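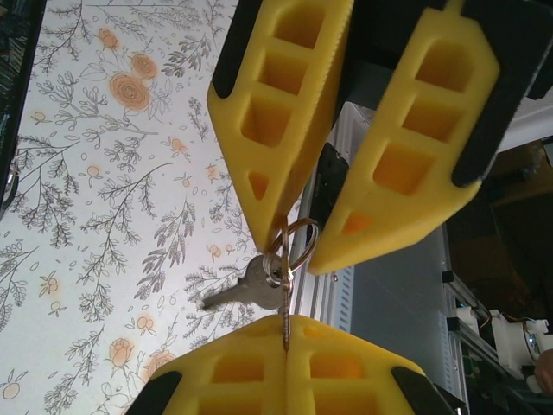
*Flat silver key on a split ring.*

# botemum

Lost property records from the Millance bus line, Stindley depot, typed up from the paper book and cleaned as far as patience allowed.

One row per thing handed in. There are 470 rows and 7 columns. The largest single group is umbrellas, and anyone who has stood at the Stindley stop in May will understand.

## Files

```
botemum/
 data/items.csv the main table
 data/words.csv spelling variants and what we turned them into
 notes/handwriting.md arguments about what a word says
 scripts/check.py complains about bad rows
 LICENSE
```

`items.csv` is UTF-8, comma separated, with a header row. Quotes appear only where the depot staff used commas, so quotes appear nearly everywhere.

## Columns

| name | type | notes |
|---|---|---|
| `id` | integer | order in the book, which is mostly the order of arrival |
| `month` | text | bare month name; the book has the day, we dropped it |
| `route` | text | route letter, or `depot` for things found on the floor there |
| `item_raw` | text | what was written, as written |
| `item` | text | what we think it was |
| `outcome` | text | `claimed`, `unclaimed`, `passed_on`, `unknown` |
| `remark` | text | up to 300 characters, then we stopped typing |

The longest remark ran well past the limit and concerned a cake. The cut version ends in the middle of the word "frosting." The full text is in `notes/handwriting.md`, for completeness and because people kept asking.

## Sample rows

```
id,month,route,item_raw,item,outcome,remark
14,May,B,"umberella, blk",umbrella,unclaimed,
15,May,B,"umberella, blk, better",umbrella,claimed,"says it is not the first one"
31,May,depot,"keys (2) on ring",keys,claimed,"wrong person came first"
88,June,C,"glove L",glove,unclaimed,
89,June,C,"glove L again",glove,unclaimed,"not a pair"
```

## How it was made

The book is a hardback ledger kept behind the counter. Pages were scanned flat, typed by one person, and checked by a second who had been told to be kind and wasn't. Where the two disagreed, they looked at the page together. Where they still disagreed, `item` holds the more boring reading. "Small goat" is therefore recorded as "small coat," and the issue on the tracker is closed. Please leave it closed.

We ran the typed text through Smadi, a little spelling matcher we use on most of our projects, to group variants. It did well with umbrellas, in all their forms. It also decided that "scarf" and "scare" were the same word, so those rows were fixed by hand.

## Outcomes

Of the full set, 126 items were marked as claimed. Read that number with some care. The book says "coll." for collected, and in the early pages the same mark may mean "collar," as in dog. Entries where we could not tell are set to `unknown`.

`passed_on` covers anything that left the depot by some route other than its owner's hands: charity shop, library (for library books), trash. The book rarely says which. Food is nearly always `passed_on`, and we did not ask.

## Things to know before you use it

**Keys are a mess.** Some staff wrote one line for a whole bunch, others wrote a line per key. We kept whatever the book had. Do not sum anything to do with keys and expect it to mean much.

**Color words are loose.** "Navy," "blk," "dark" and "darkish" seem to have been used for the same coat on different pages, when it was handed in, lost again, and handed in again.

**Valuables are missing.** Phones and wallets went into a separate book, kept in a drawer, and we do not have it. If your analysis finds that riders on the Stindley route never lose phones, your analysis has found the drawer.

**Route D looks honest and careful.** Route D ran for a short while and carried almost no one. Please don't write the blog post.

**Handwriting changes.** There are clear shifts in style through the book. One hand is neat and gives every item a size. Another believed "thing" was enough. We did not try to work out who wrote what, and we'd ask you not to either.

## Privacy

Names, phone numbers and addresses were removed from `remark` and replaced with `[removed]`. Names sewn into clothing were treated the same way, including the one on a stuffed rabbit. If you spot something we missed, open an issue that gives the row `id` and does not repeat the thing we missed. This has come up.

## Good uses

- Teaching people to clean text that fights back
- Testing fuzzy matching on short, tired phrases
- Practicing group-bys on a table small enough to read in one sitting

## Poor uses

- Anything about crime
- Predicting where your hat is
- Claims about bus riders in general. It is one depot, one line, one book, and a counter that shut for lunch

## Checking your copy

```
python scripts/check.py data/items.csv
```

A clean run prints nothing. If it prints `row 203: really?` that is a known warning, and the row is correct. It was a trombone.

## Fixing things

Corrections are welcome. Change `item`, `outcome` or `remark` if you have a case. Never change `item_raw`, even if the spelling hurts. Pull requests that "tidy" that column will be turned down with a link to this paragraph.

New variants go in `words.csv`, one per line, lowercase. Check that yours isn't already in there. There are plenty of ways to write "umbrella," and we thought we had them all before reaching the August pages.

## License

The table and notes are CC BY 4.0. The scripts are MIT. Millance gave the okay to publish the entries and asked us to add that the depot does still hold unclaimed items, that the counter is open from 2 p.m., and that they would be grateful if somebody came for the gloves.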